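Erus House Tasks
README for the student project folder

Hi, and welcome to the folder! I'm Haruna Hirano, I kept the notes for our club this year, so if something in this file is wrong it's probably mine. The data was collected by the robotics club at Gernuston, mostly after class, with Masanobu Nishimura as our advisor (he also wrote the exporter, so be nice about it).

Last updated June 2026.

What you get

114 episodes in simulation, all of them driven by students. The robot has two arms and lives in a house we built for it, with wooden doors and cabinets and a fair bit of furniture. Each episode is one person doing one task from start to stop, with the camera views, the joint positions, the gripper commands and a one-line instruction saying what the driver was asked to do.

There are 6 tasks. Three of them happen at the kitchen cabinets, two are about getting from one room to another, and the last one is a mix that we added in April when we had run out of easy ideas. The task names are in tasks.txt and I tried to keep them short. If you see "cab_open_L" it means the left cabinet door, left as the robot faces it, and yes we argued over that for most of a meeting.

Who drove

13 students drove at least one episode. You'll see them as d01 to d13 in the driver column. We dropped real names from the files because not everyone wanted theirs attached to a clip of them missing the same door over and over. Drivers d04 and d09 are way smoother than the rest of us, so if you're training on this, maybe don't put both of them in your test split like I did the first time!

How the folder is laid out

episodes/ has one subfolder per episode, numbered from 001
tasks.txt has the task names and the full instructions
drivers.csv has driver number, practice hours, and which controller they used
notes/ is my messy log from the sessions, unedited
tools/ has the exporter and a small viewer

Inside an episode folder the camera streams are separate files and the state log is a plain csv. Time is in seconds from the start of the episode. Gripper values run from 0 for closed to 1 for open. The old exporter had that backwards, so if you grabbed an early copy from somebody's drive, please throw it out and take this one.

Using the viewer

Run the viewer from inside tools/ and give it an episode number. Space pauses, the arrow keys step. It's slow to load the first time, just let it sit. On the lab machine named Takagi it needs the older graphics driver, and I've left the install steps in notes/ for whoever inherits that computer.

Stuff we know is off

7 episodes have a gap in the state log where the recorder hiccuped. They're listed in notes/gaps.txt and I left them in, since the video is fine and somebody might want them for something else.

The wood textures look stretched when a camera gets close to them. We tried swapping them out and it made the lighting weird, so we went back.

Some views are tilted, a few of them a lot. We didn't rotate anything before export. If your model hates that, rotate it yourself and tell us how it went.

The "success" column was filled in by hand by the driver right after the run, and people have different standards. Masanobu went over the cabinet tasks a second time and his marks are in success_2. Where they disagree I would trust his.

Two views from the simulated house: a gripper close to the cabinets, and both arms raised indoors.
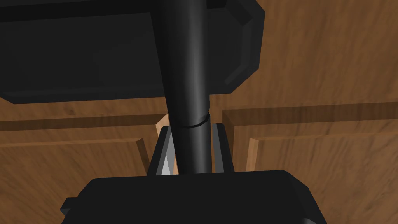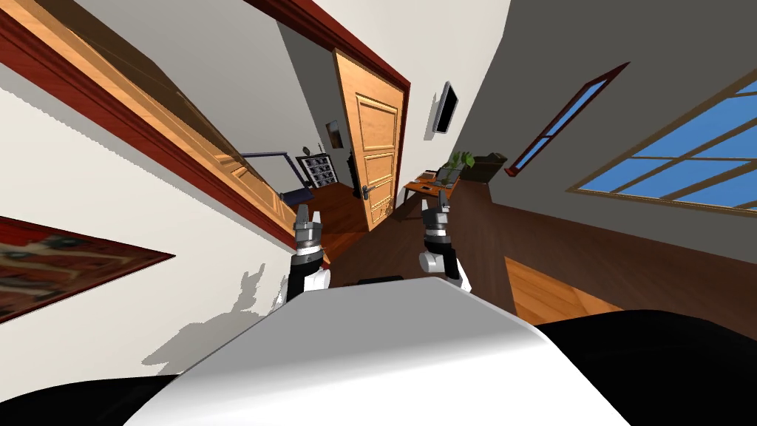
If you want to add episodes, use the same recorder settings (they're saved as zovik_default in tools/) and start numbering at 115. Write the instruction before you drive and don't fix it up afterward to match what you ended up doing, we had a whole batch like that and had to redo it. Keep failed runs too. Put a line in notes/ with your driver number and anything strange that happened.

You can use all of this for class projects, for your own experiments, whatever you like, just mention the club. Questions can go in the club channel. I check it most evenings, and Masanobu reads it when the exporter comes up.

Still to do: finish the task 6 instructions, get the viewer to remember its window size, and rename the two folders that have a space in them.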